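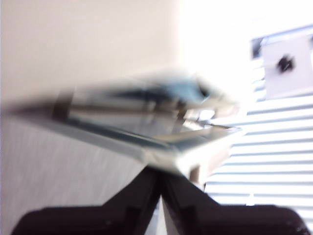

# About Menstead

Menstead repairs and refinishes flat metalware for kitchens, bakeries and small hotels. Most of what comes in is trays, pans, lids, shallow cases and picture frames. The workshop opened in 2000 as a two-bench operation in the back of a hardware store and now has 14 benches in its own building on Uleck Street.

## What we work on

We accept items in stainless steel, aluminum, tin plate and silver plate, up to 40 inches on the longest side. Thicker cast pieces go to Asante, the foundry next door, which has the furnace for them.

Typical jobs:

- flattening warped trays and sheet pans
- truing bent rims and corners
- replacing rivets, hinges and carrying straps
- polishing, from satin to mirror finish
- replating worn silver

We do not repair nonstick coatings. A coated pan can be stripped and returned as bare metal if the customer asks for that in writing.

## How a job moves through the shop

Each item gets a numbered tag at the counter and is checked against a straightedge before anyone quotes a price. Flattening comes first, then joints and fittings, then surface work. Polished pieces are handled by the edges only and stored upright in felt-lined racks - stacking is the most common source of scratches. Finished items are washed, dried and wrapped in plain paper.

Turnaround is usually two weeks. Replating takes longer and is done in batches, with the next one in January.

## Records

Every job is logged in Skusero, our bench record system. The log holds the metal, gauge, starting condition, work done and finish. Last year it recorded 423 replating jobs and over 2000 flattening jobs. Customers can request a copy of the entry for any piece by quoting the tag number.

## Contact

Suleiman Chukwu runs the workshop and prepares all quotes. The counter is open from 8 a.m. to 4 p.m. Bring items clean and dry - loose fittings in a separate bag.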